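Gumel Opens Its Doors for a Day of Robots, Household Chores and Plenty of Questions

Neighbors, students and local business owners invited to see how household robots practice in simulation before they ever lift a plate

FOR IMMEDIATE RELEASE
2024-11-24

Gumel, the household robotics company based in the old Sundetti mill building, is delighted to announce its first winter open day, and everybody who has ever walked past our windows and wondered what on earth goes on inside is warmly invited to come in and find out. Doors open at ten in the morning on the second Saturday of December, the coffee will be on well before that, and we will be happy to keep talking until the last visitor has run out of questions. Admission is free, and children are very welcome as long as they bring a grown-up along.

We held a smaller version of this day in September, mostly for families of our staff and a few friends from the building, and we will admit that we were a little nervous about it. Would people really want to spend a weekend morning watching a computer hand reach for kitchen things? They did! Some of them stayed through lunch, and several asked when they could bring their parents, or their class, or the rest of their bowling team. So we are doing it again, with more room, more chairs and a good deal more to look at.

What visitors will see

The heart of the day is the simulation room on the ground floor, where our team builds furnished rooms on the computer and lets a simulated robot work in them. These rooms are put together with a lot of care. There are floors of marble and wood, side tables, baskets, plates, cutting boards, and all the other ordinary things that people have at home and seldom think twice about. A robot that is going to be useful in a house has to get along with every one of them, and the computer lets us change a room as often as we like without anyone having to carry a sofa up the stairs.

For the open day we have set up 6 stations in this room. Each one has a large screen and a member of our team beside it who knows that particular piece of work inside and out and who truly loves to talk about it. At the first station, visitors can follow the view from over the robot's hand as it moves among household objects. At the second, they can choose the floor, the furniture and the smaller items themselves and see the room built in front of them. The third and fourth stations deal with reaching and grasping, and they tend to draw the biggest crowds, so we suggest going there early or during the lunch hour. The fifth is all about what we do when a try goes wrong, with the recordings to show it. The last one is for children, who can steer a simulated hand with a simple controller and see for themselves how much there is to think about in picking up a dish.

Our Hollik trainer, the software that runs all of these rooms, will be going the whole day long. Hollik is the tool our own people use every working day, and visitors will be looking at the same menus and the same rooms that we do. We have tidied up the desks, but we haven't tidied up the software, so you may well catch us in the middle of something.

A number we are rather proud of

Over the past year the Hollik room library has grown to 1645 furnished rooms. When we started out we had a single kitchen with one table and one bowl, and we got very tired of looking at that bowl. Today a robot can be sent from a narrow pantry to a wide living room and on to a porch in the course of a morning. On the open day, visitors will be able to browse through the library on a screen in the hallway and vote for their favorite, and the winning room will be used in our spring demonstration.

We would also love to add to it. If there is a piece of furniture or a kitchen item at home that you think would give a robot a hard time, please bring a photo of it, printed or on your phone. Odd handles, tippy vases, drawers that have to be lifted before they will slide: we want to hear about all of them. Our modelers will pick 5 of these suggestions and build them over the winter, and the people who brought them in will be invited back to see how the robot gets on.

Talks and the afternoon demonstration

Two short talks are planned, both in everyday language and both with time for questions. The morning talk, at eleven, looks at why so much of our work is done in simulation first and what has to be checked again once a machine is working in a real room. The afternoon talk, at two, is about hands. It covers fingers and thumbs, how a hand can be opened wide before it closes on something, and why a flat board lying on a floor is a very different problem from a tall cup standing on a shelf. We promise that no math will be required of anyone, although the people giving the talk will gladly stay behind afterward with anyone who would like some.

At three o'clock everyone is invited back into the simulation room for the main demonstration, shown on the big wall screen. The team will run a set of household tasks in a room that visitors have put together during the day, and they will explain each step as it comes along. We don't know ourselves how the tasks will go in a room we haven't worked in before, and that is a large part of the fun for us too. 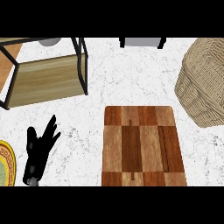
A simulated robot hand with its fingers open, near a checkered cutting board on a marble floor, in a computer-made room. (Credit: Gumel)

Good company in the building

We are very happy that our neighbors at Ní Mhurchú, the furniture workshop one floor up, will be opening their doors on the same day. The workshop has helped us more than once with the proportions of tables and benches, and a fair number of the pieces in our computer rooms started as a conversation on the stairs. Visitors can go up and see how a real chair is put together, and then come back down and see what a simulated one looks like from a robot's point of view. The workshop will also be selling small items, with part of the day's takings going toward new benches for the courtyard.

Soup, sandwiches and cake will be served in the shared kitchen from half past eleven. There will be a vegetarian soup and a cake without nuts, and anyone with other needs is kindly asked to let us know a few days ahead so that we can make sure there is something good on the table for them as well.

For schools and groups

Classes and clubs are welcome, and we have kept the Friday before the open day free for them so they can have the room to themselves. A group visit lasts an hour and a half and includes time at the stations, a shortened version of the talk about hands, and a turn with the children's controller for everyone who wants one. Teachers will receive a folder with simple classroom activities that need nothing more than paper, tape and a few things from the kitchen cupboard. Group visits are free of charge, but they do have to be booked.

Getting there

The mill building is a ten-minute walk from the train station, along the river path. The courtyard has bicycle racks and a small number of parking spaces, which we ask visitors to leave for those who need them. The simulation room, the hallway and the shared kitchen are all on the ground floor and have no steps, and there is an elevator to the furniture workshop. A quiet room with the lights turned low will be available all day next to the coat rack.

About Gumel

Gumel develops software and training rooms for robots that help around the house. The company works from the Sundetti mill building, where its offices and simulation room take up almost 1000 square feet of the ground floor, and it welcomes visits from schools, clubs and curious neighbors throughout the year.

Press and booking

Members of the press are welcome from nine o'clock, an hour before the doors open, and can reserve a place at any of the stations or a conversation with the team through the Gumel front desk. Group bookings and questions about food or access go to the same desk, which is staffed on weekdays from nine to four.

###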